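Stalden Community Library
@staldenlibrary
Print this page | E-mail this thread
Last updated: 22 Feb 2023

1/
The Stalden Community Library wishes to share the following guidance on reading corners. Several households and two local schools have written to us this month asking how to set up a comfortable place to read in a small room. Our replies are collected in this thread for general use.

2/
A reading corner does not require a separate room. The Library recommends a spot beside a window, away from the door and from the main walking path through the home. A floor area large enough for one adult to sit with legs extended is sufficient for most readers.

3/
Daylight is preferred for reading whenever it is available. Strong direct light can fade covers and cause glare on glossy pages. Readers should sit with the window behind or beside them, and books should be moved out of full sun at the end of each session.

4/
Where a window is low, a plain screen may be placed between it and the floor. Folded cardboard serves well. It blocks drafts near the ground, softens the lower part of the light, and may be flattened and stored when the corner is not in use. Our Panicker Street branch has used cardboard screens in its children's area for two winters.

5/
Floor covering. The Library suggests a washable blanket. Mid-tone and patterned fabrics show less dust between washings than plain white or black. Please check the edges of the blanket regularly and flatten any folds, particularly where older family members will be walking.

6/
Seating. A padded floor cushion with a raised edge gives the lower back some support and keeps the reader in one place. Cushions should be aired weekly. Members who have difficulty rising from the floor are advised to use a chair with arms; the branch staff will be pleased to discuss suitable heights.

7/
Books in current use may be kept on the floor within reach of the cushion, provided that they lie flat. A thick volume left standing without support will lean, and the binding will weaken over time. Please do not leave any book open face down. Bookmarks are available at both desks free of charge.

8/
Our outreach coordinator, Ms. Liên Lò, has prepared a list of titles suited to home reading corners, including books in Chinese, Vietnamese, and English. Printed copies may be collected at the front desk. Larger-format books are marked on the list, as some members find them easier to read on the floor than in the hand.

9/
A window corner with a black padded cushion, a gray speckled blanket, and a cardboard panel at the back. The thick book with the lime green cover has been laid flat on the right.
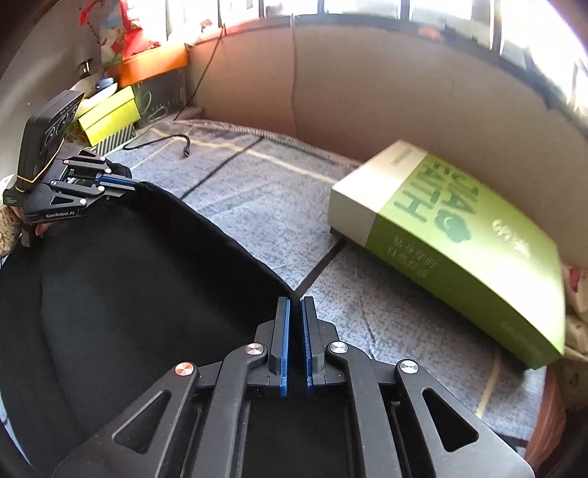
10/
Cables. Charging leads and lamp cords are the most common hazard reported to us in home reading areas. Any cord that crosses the blanket should be coiled and moved to the wall before reading begins. Cords running upward should be secured at a height that small children cannot reach.

11/
Lamps. For evening reading, place the lamp slightly behind the shoulder and keep it well clear of cardboard, curtains, and bedding. Lamps that become hot to the touch should not be used on or near the floor. Battery-operated reading lights may be borrowed from the Library with a valid card.

12/
Food and drink. We ask that borrowed books be kept apart from cups and plates at all times. Should a spill occur, please blot the page with a dry cloth, stand the book partly open in a cool room, and inform the desk on return. Do not use a hair dryer. Accidental damage reported promptly is usually repaired without charge.

13/
Families with young children may wish to set a regular reading time. Mr. Chiến Diệp, who leads the Pulari Reading Program, advises beginning with five minutes and extending the period only when the child asks for more. The same corner should be used each time if possible.

14/
The Pulari Reading Program is open to all cardholders. It has 100 places this season, of which almost all have been filled. Registration is accepted in person at either desk. Those placed on the waiting list will be contacted by telephone.

15/
Schools. Teachers wishing to create a corner in a classroom may apply to borrow an Erkanura kit, consisting of cushions, a blanket, and a box of graded readers. Kits are lent for one term. Schools are responsible for washing the blanket before return. The application form is available from the outreach office.

16/
A correction to our earlier post on cushion care: covers should be washed in cold water and dried flat. The previous post stated that they could be tumble dried. We regret the error and thank the member who brought it to our attention.

17/
Members are invited to send questions about reading corners by direct message or by letter to the outreach office. Replies may take several working days. Please do not include card numbers or home addresses in public replies to this thread.

18/
Guidance on storing books in damp rooms will be posted separately later in February.

Print this page | E-mail this thread

This site uses cookies to remember your settings and to count visits. By continuing to browse, you agree to their use.

Sign up for the Stalden Community Library newsletter. You may unsubscribe at any time.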